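The Cucumber Does Not Care How You Feel

By Floor Michiels

I have spent a good part of this year teaching two robot arms to move vegetables, and I would like to say something in favor of being bad at it.

The usual view in our trade is that a demonstration should be clean. You take hold of the controls, the arms copy your hands, and you carry the cucumber from the plate to the basket in one smooth motion, like a waiter in a good hotel. Then you do it again. The recordings go into training, and out comes a machine with the manners of a waiter in a good hotel. If you fumble, you throw the recording away and pretend it was somebody else's.

I did this faithfully for the first 400 recordings. They were lovely. My colleague Kobe Smits, who has the patience of a parked car, did another 700 and his were lovelier still. We trained on the lot, set the arms going, and watched the right one come down a finger's width to the side of the cucumber, close on air, and carry the air to the basket with perfect composure. It let go of the air. It went home.

Well, what else should it have done? In 1,100 demonstrations neither of us had ever shown it a miss. As far as those arms knew, missing was something that did not occur among decent people.
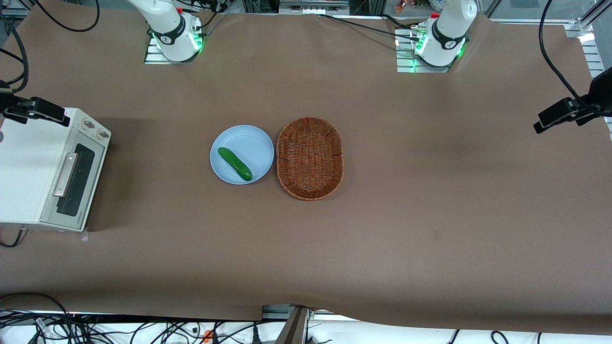

So in September we began keeping the ugly ones. If I came in too high, I left it in and came down again. If the cucumber rolled, I chased it, with all the dignity that chasing a cucumber by remote control allows. Kobe found this physically painful. He would reach for the delete key the way other men reach for their wallets on a crowded tram. By the time we stopped we had 2,412 recordings, and 1,293 of them had some kind of blunder followed by some kind of rescue. The arms still miss. They now try again, which I count as character.

I know the objections. A man from Nirari told me over lunch that if you feed a robot mistakes, you get a robot that makes mistakes, and he said it in the tone people use for garbage and computers. He has a point. A recording in which I drop the thing and sit there swearing is no use to any machine. The blunder is only worth keeping for what comes after it, and some of mine had nothing after it. Those went in the bin, and I don't miss them.

There is also the matter of who does the showing. Plenty of managers speak of demonstration as if it were a chore for whoever is free — an afternoon at the controls, no training needed, bring a podcast. I'd ask them to try it. Your own hand knows where the cucumber is. Through the controls you know where you believe it is, and you find out the rest with a small thud. After two hours your shoulders are up by your ears and you have begun to hurry, and the arms will learn the hurry too, along with that odd little pause you make before letting go. Ours has my pause. Kobe's wife noticed it in a video before either of us did.

I would pay demonstrators better, give them shorter shifts, and stop grading them on neatness. I'd also let them write a line of notes with each recording. Ours say things like "slipped, got it" and "too fast, sorry," and they have been more use to me than the graphs.

Kobe would like it recorded that he still prefers the clean ones.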